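What Is a Plugin?

A website is a set of files that a computer sends to your screen. Some files hold the words, some hold the pictures, and some tell the page how to look and what to do. A plugin is a small extra program that adds something new to a website that already works without it.

Think of a school website. It has a home page, a lunch menu and a list of teachers. Then the school wants a calendar that lets families sign up for events. Someone could write that calendar from the beginning, but it would take a long time. Instead, the school can add a calendar plugin that another person has already written. 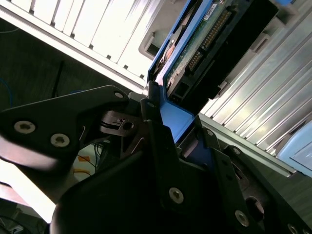

Plugins fit because the main program leaves places for them. These places are called hooks. A hook is a spot in the code where the main program stops for a moment and asks, "Does anyone want to do something here?" If a plugin has signed up for that hook, it does its job. Then the main program carries on.

What can plugins do?

Clarar is a plugin that makes a contact form. You type your message, press Send, and it goes to the owner of the site by email.

Salgado makes pictures load faster. It saves a smaller copy of each picture, so a phone has less to download.

Plallero adds a quiz page. A teacher writes the questions, and the plugin adds up the score. 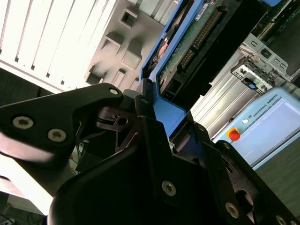
Can you have too many?

Yes. Every plugin gives the website more work. A site with 8 plugins may run well, and a site with 200 will probably be slow. Two plugins can also get in each other's way. If both try to change the same menu, the menu may stop working. The owner then turns plugins off one at a time until the problem goes away.

Are plugins safe?

Most are, but a plugin can contain mistakes, and some are made to do harm. Site owners should get plugins from a place they trust and keep them updated. An update is a newer version of the program — it often fixes mistakes that people found in the old one.

If you are making your own website, ask an adult before you add a plugin.

Words to know

Code: instructions written for a computer.
Hook: a place where a plugin can join in.
Update: a newer version of a program.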